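### 4.2 Merch tables and the second album

Of the 14 solo acts we followed through the Plulleo circuit, five put out a second album. Condori calls this the "long middle" of a career, a kind name for playing the same Stitley pub every March. Sales at the door were counted by the acts themselves, so we treat the totals with some affection and little trust. 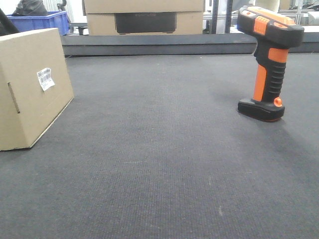 **Figure 2.** Handheld barcode scanner, black and orange, upright on its base.

Acts with a band-like alias sold more records than acts using their own names, up to 17 in a night at Carhuamaca. Krajčí puts this down to the alias - buyers may think they are feeding four people. We could not rule it out. The Cuvent dates were left out, as both were rained off.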